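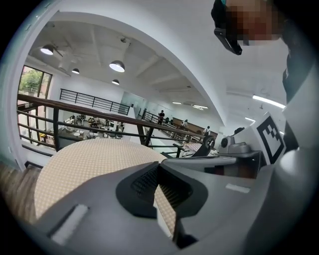

Una pinza con dos manos detrás

Crónica desde la planta alta de un taller compartido

Yo quería un robot. Un brazo, para ser exactos, de esos que recogen la mesa mientras uno ve la tele, y lo que tengo después de varios meses en Tedine es una pinza que hay que cargar con las dos manos. Cuando lo cuento en las comidas familiares noto cierta decepción (mi tía preguntó si era para alcanzar frascos), pero yo estoy feliz con ella.

La pinza se llama Clirholm, por culpa de un archivo que bauticé a las prisas y que luego ya dio flojera renombrar. La idea es sencilla: en lugar de programar el brazo, haces tú la tarea con la pinza, grabas todo y dejas que la computadora aprenda de ahí. El brazo vendrá después, cuando haya dinero. Por ahora pongo los míos.

La primera carcasa me quedó horrenda. La imprimí en julio, con el taller hecho un horno, y un dedo salió más ancho que el otro. La segunda ya cerraba, aunque rechinaba tanto que desde abajo me gritaron que le pusiera aceite. El filamento gris es de Poulain, que no es el más barato pero aguanta que se me caiga, y se me cae mucho. Entre tornillos, plástico, cables y una pantallita que compré por puro antojo llevaba gastados 2,000 pesos antes de levantar nada con ella.

Lo que más guerra dio fueron las almohadillas. Probé con espuma, con cinta de raqueta, con un guante de cocina recortado (¡no lo hagan!), y todo se resbalaba o se despegaba.
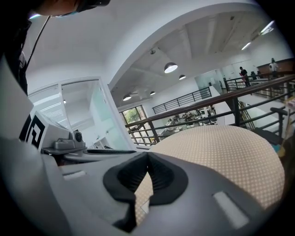 Al final me fui por el hule negro con relieve, y fue como cambiarle los zapatos a alguien que llevaba meses caminando en calcetines. Agarra una cuchara, agarra una servilleta doblada, y hasta las uvas salen vivas casi siempre. También tuve que rediseñar los dedos para que las puntas se encontraran sin morderse, y eso me costó una noche entera y una discusión conmigo en voz alta.

Luego están los marcadores, esos cuadros blancos y negros que parecen crucigramas a medio llenar. Sirven para que el programa sepa dónde anda cada dedo. Uso Truvthorpe, que es gratuito y tiene un manual escrito con muy poca piedad. La primera vez pegué uno de cabeza y mi pinza, según la pantalla, estaba enterrada en el piso.

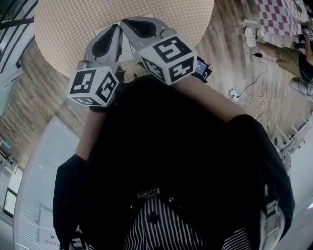

Clirholm apuntando a la mesa redonda, con un cubo de marcadores en la base de cada dedo.

Trabajar en la planta alta tiene lo suyo. Hay luz de ventana, hay barandal para recargarse a pensar y se oye todo lo que pasa abajo, incluidos los consejos. Los cables son otro cantar: siempre hay uno justo donde voy a pisar.

Hasta hoy llevo 383 grabaciones, de las cuales 264 sirven. En las demás me tapé la vista con el codo, estornudé o se me olvidó qué estaba demostrando. Cansa más de lo que parece, y después de 24 tomas seguidas de levantar la misma taza la muñeca empieza a protestar, así que paro, me hago un café y lo agarro con la mano, como la gente normal. El siguiente paso es aligerar el mango. Ya tengo el dibujo y medio carrete de gris esperando.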